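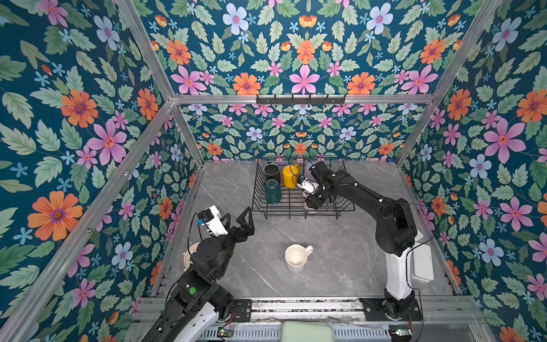
So I've survived my first semester in the Risesley robotics club, and I can now report that mugs are evil.

Our project for the spring is called Todik, and the goal sounds so easy that my roommate laughed at me. Two arms, one dish rack, some mugs. Get them where they're supposed to go without smashing anything. I signed up thinking we'd be done by May and spend the rest of the time eating pizza (we did eat a lot of pizza).

My job is grip angles, and I love it way more than I expected! A handle changes everything -- come in from the wrong side and the fingers bump it and the whole mug swings around. Ezequiel Zamudio, who was in the club before me and has endless patience, made me write down every single attempt. My spreadsheet is at 1,233 rows. I have named it Caron and I'm a little scared of it.

The part I'm working on now is using both arms on one mug, and that's a whole different headache. Each arm has to know where the other one is, and they also can't be shy about getting close. 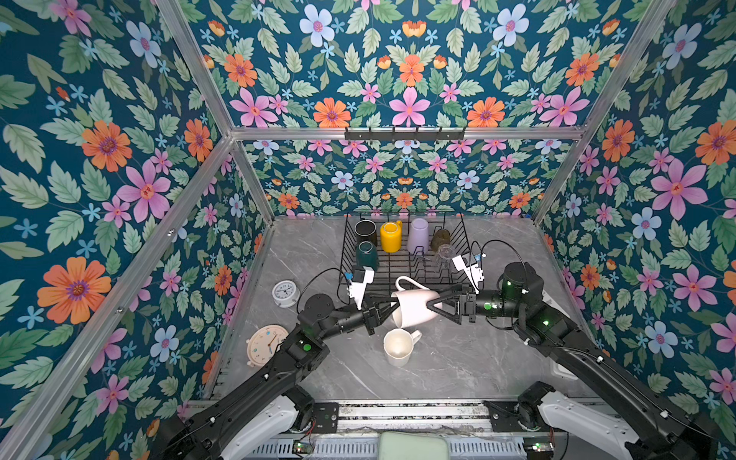 Right arm has the white mug, left arm coming in toward the base.

Next up I want to try slower approaches, 7 of them, and see if Caron likes any of those better. If you've done two-arm stuff with cups, please leave me a comment -- I'll take any tips I can get!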